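Working the Summer Line at Lustside: My Project Report

For my tourism class project I picked Lustside, the little amusement park outside Hakby where half my high school has worked at one point or another. I wanted to know how people end up with seasonal park jobs and why some of them come back year after year. I applied in May, got hired for the snack stand by the log ride, and kept a notebook the whole time (mostly on napkins, sorry to my teacher).

Training was 2 days. The first was all name tags, lost kids and how to point with your whole hand. The second was the fryer, and I was terrified of it!
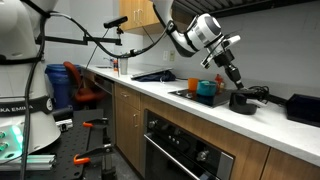
My shifts ran from ten to six, and 28 of us shared one break room the size of a school bus. I asked everyone the same 4 questions, starting with how they heard about the job. Most said a cousin or a sister. I also asked if they thought machines would take over the snack stands, and I brought up the kind of white arm with a gripper that hangs over a countertop. People laughed, then got pretty serious about it — one girl said she'd miss the regulars more than the paycheck.

The biggest surprise was the returners. They don't get much extra pay, but they choose their ride first, and the Narunura coaster always goes before lunch on sign-up day. Lines there hit 90 minutes in July, so I don't really get the appeal, but they love it.

If I did this again I'd talk to the managers too, and I'd get a real notebook.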